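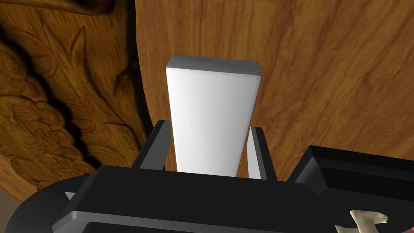

Home Papers Builds Parts Lists Archive Contact

4. Simulated Trials Before the Bench Build

The Gidness gripper was built in the shared workshop at Bornlow, on a bench that had to be cleared at the end of every session. This set the order of the work. Anything that could be settled on a computer was settled there first, and bench time was kept for cutting, fitting and wiring. The present section covers the simulated part. The bench tests are in Section 5.

4.1 Model of the gripper

The simulated gripper has two parallel fingers on a broad housing. We entered the finger length, the opening and the closing force as separate values so that each could be changed without touching the rest of the model. Contact between finger and object was handled by the simulator's standard friction model. We did not try to model the rubber strips that were later glued to the real fingers, and the friction value used in the trials is lower than the one we measured afterward on the bench.

The arm model was the Birhane, a six-joint arm that another member of the workshop had already drawn up for a different job. We used its joint limits as given. Two of them turned out to be tighter than on the arm we finally put together, so some reaches that failed in simulation would have been possible in the workshop. We left those failures in the count.

4.2 Rooms and objects

Trials were run in 16 room layouts made with Gekau, a small scene tool written for this project. Gekau takes a list of furniture and loose objects and sets them out in a room, and the gripper is then asked to pick up one named object. Layouts differ in how much furniture stands near the target and in which way the arm has to come at it. Small household things were chosen as targets wherever we could find a usable model, as the finished arm is meant for tidying at home.
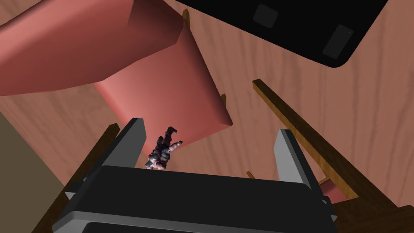 Small targets gave the most trouble. With a plain block the fingers could be off center by a fair margin and still close on it, the block sliding over until both fingers touched. A figurine or a similar uneven piece does not slide in the same way. One finger reaches it first, the piece tips, and the second finger closes on a part that was not there a moment earlier. We tried slowing the closing speed to half. It helped with tipping but added a good deal of time to each trial -- enough that a full set no longer finished overnight on the workshop computer. In the end we slowed only the last part of the stroke.

Furniture legs were the second problem. The housing is much wider than the fingers, and the planner at first checked the fingers alone. Several early grasps were planned correctly at the fingertips with the housing pushed into a chair. The check now covers the housing and the wrist as well.

4.3 Runs and exclusions

We started 1,003 trials in July and kept 1,000 of them. The other 3 stopped when the simulator lost contact with the planner, and no result was written for them. A trial counted as a success if the target was clear of its support when the time limit was reached. Targets lifted and then dropped counted as failures, the same as targets never touched.

Camera images were stored along with the joint positions. They were not used by the planner, which was given object positions directly, but they made it much easier to sort failures by hand. Figure 3 gives three simulated views from these runs. In one of them a white block stands between the fingers; in the other two the fingers are apart, once with a small dark figurine near the left finger and once with nothing between them.

Sorting was slow work. A failed trial often had more than one cause, and we recorded the first one seen when stepping through the stored images. A different rule would have moved some failures from "blocked by furniture" to "bad approach angle," and the split between those two groups should be read with that in mind. 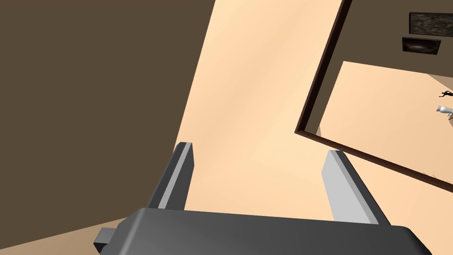

Figure 3. Simulated gripper views, placed through this section.

Could the fingers have been designed on the bench alone, without the simulated rooms?

The finger shape could have been, and it changed very little after the first printed pair. The housing is another matter. On an open bench there is no furniture for it to run into, and we would probably have built the first, wider version and found the trouble only after the arm was taken home. The narrower housing costs one extra bracket and a longer cable -- both are listed in the parts table in Section 5.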